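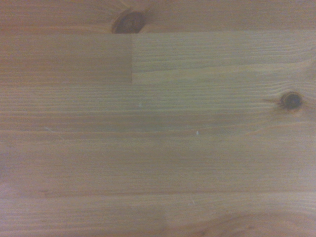 # The Flaleck Bench Top

Pine surface, narrow strips glued edge to edge. The grain runs lengthwise along the strips, with a dark brown knot cut through by one of the seams.

This page covers the bench top in the front room at Flaleck, the shared workshop on the ground floor of the old Bretier building. Members have asked for one place to find out what it is made of and how to look after it. Said Morsy wrote the notes, and Ji-hoon Byun checked the measurements.

## The wood

The top is pine in a honey-brown color. Pine darkens with age and light, and this one was a good deal paler when it was new. It came from Kpodo as a single panel 70 inches long and cost nearly $65 with the cutting. The order number was 982, if anyone needs to match it.

## The strips

Some of the strips are made from shorter pieces butted end to end, so the color can change partway along. One block to the left of a joint is clearly redder than the wood around it. Wajid Hashmi picked this panel over a more even one at the same price.

## The knot

The seam goes straight across the lower part of the knot. The center is nearly black and the grain bends around it, with lighter tan rings on the left and upper sides. Please don't fill it or sand it down on its own. If it ever feels loose, tell Ghazala Cheema.

## The finish

The top gets Sorketti oil, 3 thin coats, with a night between coats. Wipe off the extra after fifteen minutes and hang the rags flat outside to dry. The next full oiling is planned for July, and the bench will be closed for four days.

## Daily use

- Put a board down before cutting or drilling.
- Wipe up glue while it is still wet.
- No paint cans directly on the wood.
- Use a damp cloth for cleaning, then a dry one.
- Brush along the grain.

Small scratches can be rubbed out with fine paper and a little oil. Anything deeper should go in the repair book by the door. Lok-yiu Cheung reads it at the end of each week and has the key to the oil cabinet.

Last updated March 31, 2021.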